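Do ribbed pads really matter on hand-held grippers, or is it marketing?

Posted 31/03/2025 in Grippers and End Tools

We're choosing between two hand-held grippers for kitchen pickup work, the Wumo and the Indar. The Wumo sheet says its ribbed pads hold thin film "like fingertips." I've read that sort of line before. Has anyone tried them on snack wrappers and bags instead of foam blocks? The pad set is $187 extra and I'd like a reason to spend it.

Manolakis
Mixed feelings. Ribbed pads are fine on crumpled stuff, where there's always a fold to pinch. A flat wrapper on a tablecloth is another story, and you'll often pick up the cloth too. I ran 21 tries with flat film and got 6 clean lifts. Plain pads did no worse. The blue ones below have a crumpled wrapper between them, and that's the easy case. 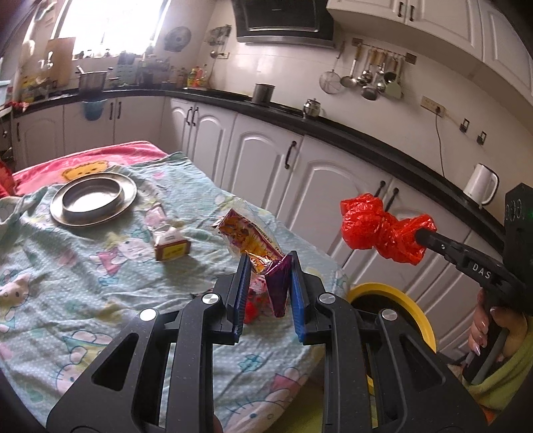
Jidenus doesn't buy the 21 tries: same wrapper every time, same person squeezing, so the score could be down to the hand as much as the pads. Swap operators halfway and run it again before telling anyone to save their money.

Manolakis
Fair. It was one wrapper and it was me. I'd still borrow a set before paying for one. Check the play in the pivots while you have it, too. Loose links will ruin a thin pinch whatever pads you put on.

gripcurious
Just get the Indar, it's lighter.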